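Gotoseck Introduces Perforated-Lid Counter Jar for Wrapped Candy and Lollipops

ELDEN, January. Gotoseck, a supplier of small-format display packaging to independent retailers, has added a perforated-lid counter jar to its Hayes line of point-of-sale containers. The jar holds loose wrapped candy in the body and upright lollipops in the lid, and is intended for checkout counters, reception desks and service windows where shelf space is limited.

The lid is octagonal and molded in a single orange-yellow color. Its top surface carries an array of small through-holes sized to accept standard lollipop sticks. Sticks may be inserted vertically or allowed to lean, depending on how far they are pushed into the hole. Lollipops of different head sizes can be mixed on one lid, with taller pieces placed toward the rear so that shorter ones remain in view from the customer side.

The body is transparent plastic. A printed wrap label covers part of the body wall and leaves the lower section clear, so that staff can check the fill level without opening the jar. The label supplied with the first production run uses cartoon graphics in yellow, red and green. Customers ordering 404 units or more may submit their own label artwork, subject to a print area check by Gotoseck before production.
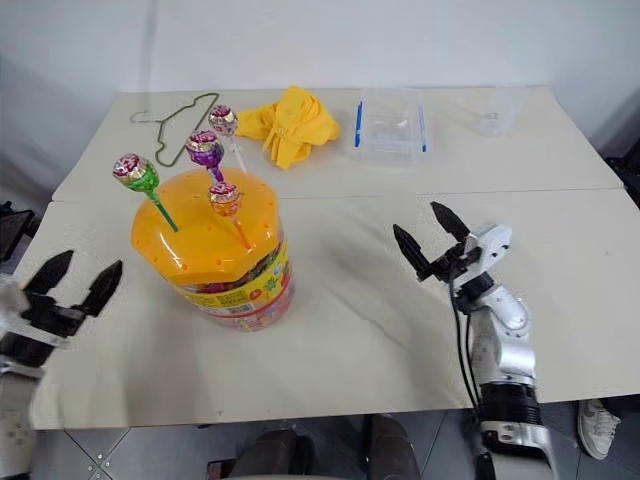 Hayes counter jar on a white tabletop, with four foil-wrapped lollipops in the lid and wrapped candies visible through the body.

Gotoseck developed the jar following requests from shops that were using separate stands for lollipops and separate tubs for small candy. Two containers take up more counter than one, and stand bases were reported to slide on smooth surfaces when lightly loaded. In the new jar, the candy in the body provides ballast for the lollipops above it. The company recommends keeping the body at least 30 percent full whenever the lid is in use.

The lid is removed by turning it counterclockwise. It does not have to be emptied of lollipops first, although removal is easier if sticks that extend deep into the body are lifted slightly before the lid is turned. The flat sides of the octagon serve as a grip. No tools or inserts are required for assembly, and the lid and body are shipped together in the same carton.

For cleaning, both parts should be washed by hand in warm water with a mild detergent and dried completely before refilling. Abrasive pads will dull the transparent body and should not be used. The holes in the lid can be cleared with a narrow bottle brush. The wrap label is not rated for soaking. It should be slid off before the body is washed and replaced once the body is dry.

The jar is designed for individually wrapped products only. Because the lid is perforated, it does not form an airtight closure, and unwrapped candy should not be stored in the body. Retailers in humid locations are advised to rotate stock on their normal schedule and to keep the jar out of direct sunlight, which can fade printed foil wrappers as well as the label.

Before release, the jar was placed in trial use at retail counters in Elden for 45 days. Trial sites filled the jars from their existing stock and returned written comments at the end of the period. Two changes were made as a result. The edges of the lid holes were rounded to reduce snagging on paper sticks, and the lower edge of the label was raised to expose more of the contents.

The Hayes counter jar is sold empty. Pre-filled jars containing wrapped candy and a separate bag of lollipops are offered through Ilto, which handles confectionery packing for Gotoseck. The assortment in pre-filled jars varies by batch, and wrapper colors cannot be specified at the time of order. Buyers who need a fixed assortment should order empty jars and fill them on site.

Replacement lids and replacement labels are available as separate items. Lids from earlier Hayes containers do not fit the new body, which uses a wider neck. Existing Hayes containers with solid lids remain in the catalog.

Orders are accepted through regional distributors and directly from the Gotoseck sales office in Elden. Trade customers may request a sample jar and a label template with their first inquiry.

About Gotoseck
Gotoseck designs and supplies jars, tubs and counter displays for candy, stationery and small household goods. The company is based in Elden.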